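Small Kitchen Notes: What I Took Home From Hotel Work

I spent a good chunk of my working life in the back kitchens of hotels, the last stretch at the Rovness, and my home kitchen still runs on habits I picked up there. Friends keep asking me for the list, so I finally sat down and typed it up. It's in no particular order (sorry!), and I'll keep adding to it as I remember things.

Label everything, even when you're sure

Masking tape and a marker, that's the whole system. We wrote what it was and the day it was made, and anything without tape went in the trash at closing, no arguments. At home I'm a little softer about it, but I still tape every tub of soup, because frozen chicken stock and frozen lemon juice look exactly alike at six in the evening when you're starving. Ask me about the lemon juice gravy sometime.
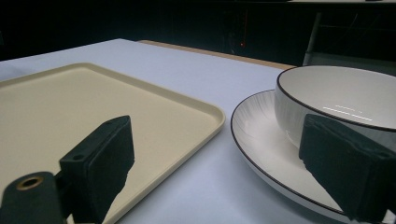 Cut an onion the banquet way

Leave the root end on, slice off the top, halve it through the root and peel it. Now all your cuts run toward the root but not through it, and the thing holds together until the very end. On a big wedding day we'd prep onions for 270 guests and I never once saw anyone do it differently. A damp towel folded under the board keeps it from sliding, and please do that every time, even for one little shallot!

Rice for a crowd without a rice cooker

This is the one I get the most mail about. Use a deep baking pan, 2 cups of long-grain rice, 3 cups of boiling water, a spoon of butter and some salt. Cover it very tightly with foil and bake at 375 for roughly 25 minutes, then let it sit, still covered, while you get everything else ready. Fluff with a fork. No scorched bottom, no burner tied up, and it stays hot for ages. 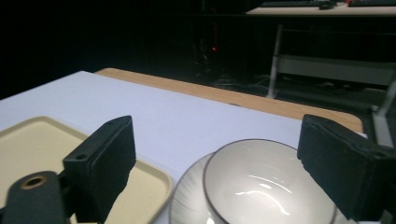

Ngân Đàm wrote in to say that she rinses the rice until the water runs nearly clear and then cuts the boiling water by a couple of spoonfuls, and that hers comes out less sticky that way. I tried it with jasmine and she's right, so I've changed how I do mine.

Keep your herbs going

Parsley and cilantro get their stems trimmed and stand in a jar of water in the fridge with a bag over the top, loose. Basil hates the cold, so it stays on the counter in its jar like a bunch of flowers.
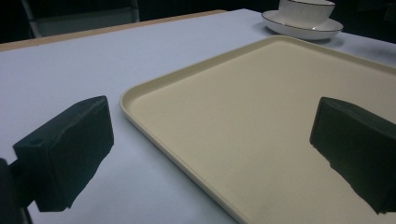
Mint is tougher than any of them and will forgive you for pretty much everything. Thyme and rosemary I just roll in a barely damp paper towel. If a bunch is on its way out, chop it, pack it in an ice cube tray with olive oil and freeze it. I've still got cubes from last January and they go straight into the pan for eggs.

Next up is knives, once I find my old sharpening stone.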